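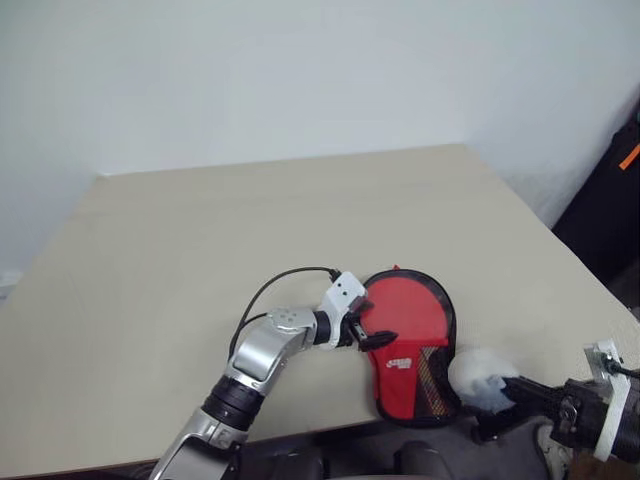 图 5-1　红色乒乓球拍套，平放在桌面上

首页 > 器材使用手册 > 乒乓球 > 拍套

分类：球拍收纳与保养

阅读时间：14 分钟

第 5 章　拍套的使用

本章适用于 Urside 系列硬壳拍套，货号 3486。软布拍套没有成形内衬，装拍方法不同，请看第 6 章。球台、球网和发球机的内容不在本章。

修订日期：2024年3月21日星期四。本次修订改写了 5.3 节的装拍顺序，补充了 5.6 节的拉链维护，其余各节只改了措辞。

5.1　使用前的准备

拍套可以在任何平整的桌面上打开。球台也可以用，但台面上有滑石粉或胶水残留时，请先换一个地方。

1. 清出一块宽度不小于 670 毫米的桌面。拍套完全打开后，上盖会向后倒，两侧还要留出放球拍和放胶皮保护膜的位置。

2. 用干布擦一遍桌面。沙粒和碎屑会粘到外壳底面，再被带到别的地方，时间长了会在外壳上磨出细纹。

3. 洗手，擦干。刚涂过护手霜或防晒霜时不要直接碰胶皮。

4. 准备好下面这些东西，放在手边：
球拍一支或两支；
胶皮保护膜，每面一张；
拧干的胶皮专用海绵；
干的无绒布；
比赛用球或训练用球；
备用边条（如果要随身带）。

注意：桌面旁边有暖气片或正对着窗户时，把拍套移到背阴的一侧再操作。海绵和胶水层都怕热，外壳合上以后里面的温度会比室温升得快。

5. 新拍套第一次使用前，打开上盖，在通风处放一夜。内衬出厂时带有胶料气味，通常一夜就散得差不多了。气味很重、两天后仍不散的，请联系经销商更换，不要用香薰片或樟脑丸去盖。

5.2　放置与拿取

拍套的标准放法是平放，上盖朝上。竖着靠墙也可以，但只适合短时间，里面装了球的时候不要这样放。

1. 把拍套平放在桌面上，开口一侧朝向自己。

2. 拍套整体落在桌面以内，不要有一截悬在桌沿外面。人从旁边走过时，衣服或背包带很容易把悬空的一头带下去。

3. 拿起时，一只手托住底面，另一只手扶住侧边。只捏住上盖的边缘提起来，会让合页处的面料受力。

4. 从包里取出时，先把包口完全打开，捏住提带往外抽。抽不动时先把旁边的东西挪开，不要左右拧。

5. 放下时底面先着桌，再松手。

注意：拍套上面不要压水壶、鞋子或书。硬壳能够承受包内一般的挤压，但长期受压后上盖会下陷，内衬会顶到胶皮。

注意：拍套可以叠放，最多两层。上层拍套的提带要收好，别垫在两个外壳之间。

单手拿取

手上有伤，或者另一只手正拿着球拍时，可以单手操作。拇指放在侧边，其余四指伸到底面下方，先让拍套的一侧离开桌面，手掌再跟进去托稳。桌面很滑时拍套会跟着手往前走，可以先把它推到墙边或别的重物旁边，有了依靠再抬。

小孩的手掌不够大，单手托不住装了两支球拍的拍套。请让他们用提带，或者分两次拿。

5.3　装入球拍

旧版手册要求先放球、后放拍。按那个顺序装，球仓的盖布有时会翻起来夹在胶皮和内衬之间，现改为先放拍。

1. 打完球以后，先让球拍晾一会儿。手柄摸上去还潮的时候不要装。

2. 用微潮的胶皮海绵从手柄一端往拍头方向擦，每一下都擦到头再抬起来。来回蹭会把灰推回颗粒或海绵的边缘。

3. 等胶皮表面干透。可以斜着看胶皮，没有水光就可以进行下一步。

4. 贴保护膜。先对齐靠近手柄的直边，再用手掌慢慢往拍头推。有气泡时揭起一半重新推，不要用指甲刮。

5. 拉开主拉链，把上盖完全翻开，直到它自己停住。

6. 把球拍放进底仓。手柄对准内衬上的凹槽，拍头先落，手柄后落。横板和直板用同一个凹槽；直板手柄较短，尾端会空出一截，把附带的海绵块塞在这里。

7. 扣上固定带。固定带只需贴住手柄，压紧到球拍不晃就可以了。扣得过紧，手柄两侧会留下印子。

8. 装第二支球拍时，先把中间的隔布放平，再把第二支球拍反方向放在上面，两个拍头一左一右。

注意：没有隔布时，不要把两支球拍直接叠在一起。保护膜之间会互相吸住，取拍时容易连胶皮边缘一起带起来。

注意：刚粘好的胶皮要等胶水完全干透后再入套。所需时间以胶水包装上的说明为准，气温低时适当延长。

颗粒胶皮的处理

正胶和长胶不贴带黏性的保护膜。用附带的软布盖住胶面，软布的绒面朝向颗粒。长胶的颗粒较软，固定带扣好后请再看一眼，软布有没有起皱，有皱就松开带子重新铺平。

颗粒之间的灰用软毛刷顺着一个方向刷掉。刷子用完放回刷套，不要散放在拍套里。

5.4　装入球和小件

球仓位于上盖内侧，有单独的盖布。

1. 捏住盖布的拉手，打开球仓。

2. 把球放进去。球面有汗或有灰时先擦干净。

3. 合上盖布，用手掌在外面轻轻按一下，确认没有球顶在边上。

4. 备用边条卷成松的圈，放进小件袋。不要折。

5. 海绵用完后先晾干，装在单独的小袋里再放入。湿海绵和球拍放在同一个空间里，过一夜木板就可能返潮。

注意：胶水、清洁剂和其他液体不要放进拍套。瓶盖拧紧了也会渗。

注意：钥匙、硬币和指甲刀同样不要放。手机也不要放在拍套里，球仓的盖布承受不了它的重量。

裂了的球请直接扔掉，不要留在球仓里当备用。裂口的边很硬，会划破盖布。

5.5　合盖与核对标签

1. 把上盖放下来，先不要拉拉链。

2. 用手轻按上盖中部。按得下去并能自己弹回来，说明里面放好了。按下去觉得有硬物顶着，请打开，检查手柄的位置和球仓。

3. 拉链从合页一侧开始拉，沿着边缘慢慢走。拐弯的地方放慢，另一只手把上盖和底壳捏拢。

4. 拉到头以后，把拉链头按平。

5. 把提带收到侧面，别让它绕在拉链头上。

6. 核对标签。集体训练时同款同色的拍套常常放在一张桌上，拿之前看一下标签上的姓名和编号。标签朝外放，找起来会快得多。

7. 标签脏了，用微潮的布蘸着擦，不要来回搓。字迹已经看不清的，填一张新的换上。空白标签可以向 Skultville 售后索取，不收费。

标签上写姓名和联系电话就够了，不必写住址。

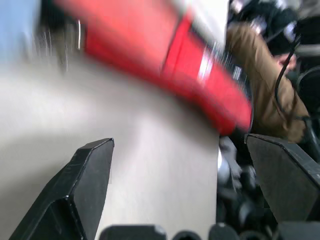
5.6　日常清洁

外壳

1. 先取出球拍、球和所有小件。

2. 用干布擦去浮灰，从上盖擦到底面，最后擦提带。

3. 有污渍时，布用清水浸湿后拧干再擦。擦不掉的，在水里加一点中性洗涤剂，擦完用清水布再过一遍。

4. 打开上盖，放在阴凉通风处晾干。晾的时候底面也要透风，可以在两侧各垫一条卷起来的毛巾。

红色外壳的面料第一次湿擦时，布上可能带一点颜色，属于浮色，擦过一两次就没有了。浅色毛巾和白色球衣在这之前请不要与潮湿的拍套放在一起。

注意：不要用酒精、稀释剂或漂白剂。外壳会发白发涩，而且无法恢复。

注意：拍套不可水洗，不可机洗，不可用吹风机烘干。

内衬

1. 用小吸头的吸尘器，开最低一挡，沿着凹槽吸一遍。没有吸尘器时用软毛刷。

2. 胶带粘毛器可以用在平的地方，凹槽里不要用，容易把内衬表面的绒粘掉。

3. 有汗味时打开上盖通风，白天开、晚上合，连续几天。

4. 内衬上有胶水点时等它干透，再用手指慢慢搓掉。湿的时候擦只会越抹越大。

拉链

1. 用旧牙刷干刷链牙，两面都刷。

2. 拉起来发涩时，用白蜡烛在链牙上轻轻走一遍，拉动几次，再用布擦去多出来的蜡。

3. 不要用食用油或机油。油会渗到面料里，还会粘灰。

4. 拉链咬住了布边时，停下来，把布边往垂直于拉链的方向轻拉，同时往回退拉链头。不要继续往前硬拉。

5.7　存放

短期存放（几天之内不用）

1. 按 5.3 和 5.4 的顺序装好。

2. 拍套平放在柜子或架子上，避开窗台和暖气。

3. 不要留在车里。夏天和冬天都不行。

长期存放（一个月以上不用）

1. 把球拍取出来，擦净，换新的保护膜。

2. 固定带松开，不要一直扣着。

3. 拍套内放一包干燥剂，放在小件袋里，不要贴着球拍。

4. 存放处的相对湿度不要超过 58%。南方春天返潮的时候，把拍套放进带密封条的收纳箱，和干燥剂放在一起。

5. 每个月打开一次，看看内衬有没有发霉，干燥剂有没有失效。

6. 重新使用之前，先在通风处打开放半天，再装球拍。

注意：长期存放时不要把拍套装在不透气的塑料袋里扎口。原包装袋只作运输用，收到后可以丢弃。

5.8　外出携带

1. 把拍套放在背包中间靠背的位置，上盖朝向背部。

2. 水壶放在外侧袋。包里只有一个大仓的，水壶另外拿。

3. 湿毛巾和换下来的衣服装进防水袋，再放进包里。

4. 坐火车或长途汽车时，拍套随身带，不要放进底部行李舱。

5. 乘飞机时建议随身携带。球拍本身一般可以带进客舱，具体规定请在出发前向航空公司查询。胶水请另外确认，很多航线不允许携带。

6. 到达以后先不要急着打开。外面很冷、场馆很暖的时候，让拍套合着放一会儿再开，胶皮表面就不容易结水汽。

下雨天请在拍套外面再套一个袋子。外壳的面料能挡住零星的雨点，拉链处挡不住。淋湿以后马上取出球拍，按 5.6 的方法擦干外壳，打开晾着，确认内衬摸上去不潮了再装回去。

5.9　常见问题处理

拉链拉不到头
检查固定带的尾端是否露在外面，再检查球仓的盖布有没有合好。两处都没有问题时，看手柄是否真正落在凹槽里。大号拍面或加长手柄的球拍不适用本型号，请选用加长款。

合上以后摇晃有响声
多数是球仓里的球在动，不影响使用。介意的话可以在球仓里垫一小块软布。声音沉闷的，应打开检查固定带有没有松脱。

上盖鼓起
先把里面的东西全部取出，空着合上。空的时候是平的，说明装得太满。空的时候仍然鼓着，可能是受过热，外壳已经变形，请停用并联系售后。

外壳有压痕
浅的压痕平放几天会自己恢复。不要用熨斗烫，也不要在里面塞硬物去顶。

内衬翘边
小的翘边可以用双面布胶带固定。不要用粘胶皮的胶水，时间长了会脱落，还会粘在球拍上。翘边已经到凹槽里的，请送修。

保护膜揭不下来
先不要用力。把球拍放在室温下一阵，再从拍头一侧的边角慢慢揭，角度尽量放低。揭的时候按住胶皮边缘。

提带缝线松开
停止使用提带，改用手托。提带是可拆的，售后可以单独更换。

标签脱落
脱落处擦干净，晾干，再贴新的。新标签贴在原来的位置，不要贴到拉链或合页上。

5.10　给球队和培训班的补充说明

多人共用一间训练室时，建议把放拍套的桌子和放水的桌子分开。拍套排成一排，标签朝同一个方向，相互之间留出一手宽的间隔，拿的时候就不会碰到旁边的。

训练开始前，学员把拍套打开、取出球拍，再把空拍套合上放回原处。敞开的拍套很占地方，球也会滚进去。训练结束后按 5.3 的顺序擦拍、晾干、装入。时间不够时可以只擦不装，用保护膜贴好后把球拍拿在手里带走，回家再装。

Talavera 训练点的教练 Lorna Malabanan 在试用后提出，年纪小的学员常常忘记扣固定带。这一版因此在装拍步骤里把固定带单列为一步。贴在墙上的简易步骤图也已按新的顺序更换，旧图请取下。

认领与遗失：训练结束后桌上还有拍套时，先看标签，再打电话。标签为空或看不清的，统一放到前台。不要为了找名字去翻别人的球仓和小件袋。

5.11　配件与售后

以下配件可以单独购买或索取：隔布、手柄海绵块、固定带、提带、空白标签、颗粒胶面软布、保护膜（平面胶用）。

Histo 系列的隔布尺寸较窄，装进本型号后两侧会露边，请不要混用。提带和标签可以通用。

申请配件时请写明货号、外壳颜色和所需配件的名称。送修前请取出球拍、球和全部小件，拍套空着寄出，拉链拉好。随件附一张纸条，写清楚问题出在哪里，有照片更好。修好后寄回的拍套内衬可能换过新的，按 5.1 第 5 步通风一夜再用。

本章编写：Kristine Lumanlan
下一章：第 6 章　软布拍套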